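Section 6: Preparing and Closing the Practice Wound

6.1 Purpose of this section

This section sets out the procedure for preparing a tissue specimen and closing a short wound with a curved needle and braided thread. It applies to all trainees using the benches at the Protelcombe teaching rooms. Trainees should have completed Section 5 (Knots and Thread Handling) and should have their record sheet signed by Zoi Stergiou or Kristaps Pärn before starting.

6.2 Items required

Tissue specimen, issued from the cold store
Curved needle with braided thread attached
Needle driver and grasper
Saline, 200 ml, in a covered bowl
Gauze swabs, one packet of 10
Jenell specimen tray with drainage insert
Sharps container

6.3 Preparing the specimen

1. Place the drainage insert in the tray with the raised side upwards.
2. Lay the specimen on the insert and smooth it outwards from the centre. Do not stretch it.
3. Moisten the surface with saline. Remove any standing fluid with a folded swab.
4. Make a single short cut in the upper part of the specimen, away from the edges.
5. Check that both sides of the cut can be brought together without strain. If they cannot, loosen the specimen and repeat step 2.

Note: Some specimens release blood when cut. Dab the area lightly. Wiping drags the surface and makes the wound edge harder to see.

6.4 Placing the first stitch

The needle should be held firmly in the jaws of the driver, with enough of the curve left free on the pointed side to pass through both edges of the wound. The thread should run clear of the jaws and away from the working area.
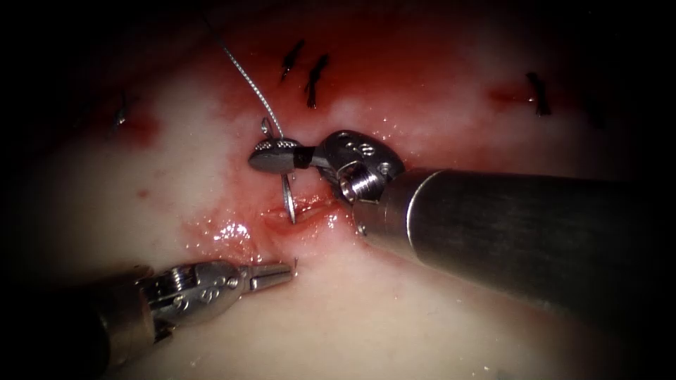 The most common fault at this stage is entering the tissue at too shallow an angle. The point should meet the surface as near to upright as the position allows, and the needle should then be turned along its own curve. Pushing it straight forward bends the needle and tears the edge.

1. Bring the point of the needle to the near edge of the wound.
2. Steady the tissue with the grasper. Take only as much as is needed to hold the edge still.
3. Turn the needle through the near edge until the point shows within the wound.
4. Continue through the far edge at the same depth.
5. Release the needle, take hold of it again on the far side and draw it out along its curve.
6. Pull the thread through slowly, leaving a tail long enough to tie.

Caution: Do not grip the needle by its point. A blunted needle must be replaced before work continues.

Caution: Braided thread can saw through soft tissue if pulled quickly. Stop if the edge begins to whiten or split.

6.5 Tying and inspection

Tie the stitch as described in Section 5. The edges should meet without overlapping – a stitch that puckers the surface is too tight and should be cut out and placed again. Ask a supervisor to inspect the closed wound before the specimen is moved.

6.6 Clearing away

Place the needle in the sharps container at once. Specimens are to be returned in the tray to Room 342, where Zane Toom will record them for disposal. Trays must be rinsed in cold water before washing.

Damaged or missing items should be reported on the Negussie stores form by 5 p.m. on the day of use.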